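Previous by thread | Next by thread | Date index | Thread index | List home

Subject: Re: keeping plums and citrus after picking, small quantities

Octavio Painemal wrote:

> I have moved to the Torkside plot this year and for the first time I have
> more fruit than we can eat. Last September I put the plums in the cellar in
> one deep box, and in nine days the bottom ones were brown and leaking. My
> neighbor says to wash everything first and put it in the fridge. Is this
> right? And can I keep the tangerines in the same place? I don't want to buy
> a machine, only to lose less.

Dear Octavio, dear all,

I answer because I made the same mistake with the deep box, at our old garden in Kunano, and I kept notes on it for two seasons. I am not a professional. I worked in the packing shed at Cordeiro when I was young, and some of what follows comes from there.

First, the washing. Please do not wash plums before you store them. The pale dust on the skin is a natural wax and it protects the fruit. Wash them when you want to eat them. The fridge is fine for ripe plums, but hard ones should stay in the room until they give a little under the thumb.

For the box, use a shallow one, one layer only, stem side down if you have the patience. I weighed my plums in the second season. From 3000 grams in single layers I had to throw away 228 grams after two weeks. The year before, with the deep box, I stopped weighing at 2000 grams because I was too angry.

About mixing. Plums give off a gas when they ripen, and this makes other fruit ripen faster also. Citrus does not ripen more after picking, so it will not become sweeter, but near plums it can lose its green button and then mold enters at that place. For one afternoon on the table it makes no difference at all. For two weeks in the cellar I would keep them on different shelves, with the door a little open between.

Dried fruit is another case. Dates take water from the air, and they also take smells - mine tasted of onion one winter. Closed glass jar, dark cupboard, far from the fresh fruit.

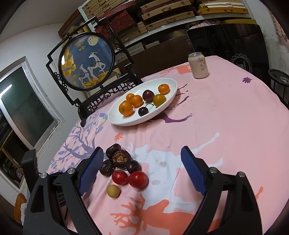
Dates and a plum, fine together for serving, but not for storing.

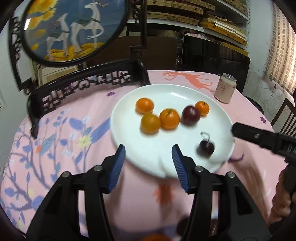

WHAT I DO NOW, WEEK BY WEEK

Picking week: I sort on the same evening. Anything with a split or a soft spot goes in a bowl in the kitchen and we eat it or cook it. One bad plum in the layer is enough to spoil its neighbors.

Second week: I look at the trays every other day. I turn nothing, because each touch makes a small bruise. I only take out what is ready.

Third week: whatever is left becomes compote. I use 100 grams of sugar for each kilo, which is less than my mother used, and I freeze it flat in bags. If you want to keep it in jars you need a tested recipe, so please do not copy my sugar for that.

One question from my side. The Polemley group wrote here in spring that they line their trays with newspaper and change it when it gets damp. I tried it with straw and the plums took a dusty taste. Does somebody still have that message? I cannot find it in the index.

Octavio, which variety do you have at Torkside? If it is a late one with thick skin, you may get a week more than I do.

With kind regards from a cold kitchen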